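Closing is set for April, and I spent most of today on the tax side of it. The duplex on Clomcombe Street is not big, but in Wasonton the transfer tax is worked out on the assessed value or the sale price, whichever is higher. Ours is assessed above what we agreed to pay. I called the county office at 8 in the morning and was told the assessment stands unless I appeal before the deed is recorded.

The appeal form is 2 pages. It wants three comparable sales from the past year and a copy of the signed contract. I found two on the same block. The third is harder, as not much has sold there. 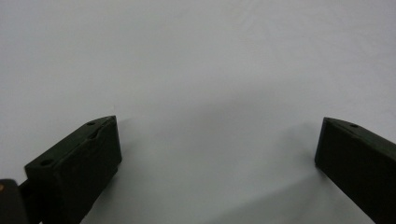
Beat Hofstetter, my agent, thinks I should skip the appeal and close on time. The difference in tax comes to almost $1,000. He says sellers get nervous when a buyer files anything with the county, and he has seen one walk away. I told him I would think about it until tomorrow.

After lunch I read the lender's letter again. They want proof that last year's state return was filed, and the transcript I printed from the Wisorier website is not enough. It has to be the stamped copy, and the wait for that is 20 days by mail. I can pick it up in person if I get there before the office closes at four. I did not get there before four.

I also went through the rental figures. The downstairs tenant pays on time and has a lease through the fall. Upstairs is empty and needs a new water heater before anyone can move in. If I rent it by June the numbers work. If it sits all summer I am paying out of savings, and the property tax bill comes in August no matter what.

Typed this up after supper. Still leaning toward the appeal.
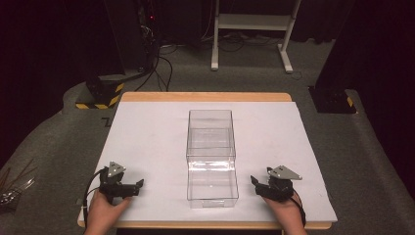
Melquiades Cortés wrote back this evening that I should file it. His own took six weeks and the county lowered the value on the building but left the land alone. He paid the higher tax at closing and got the difference back later by check. I had not known you could do it in that order. I will ask the county about it in the morning, and then call Beat.

Last updated: April

Comments

Lytvynenko: Ask if they need the original contract or a copy. They sent mine back over that.

Dee: Our lender took the stamped return by fax. Worth a call before you drive over.

Recent entries
The inspection report
Two offers and a counteroffer
What the lender asked for
Looking at Clomcombe Street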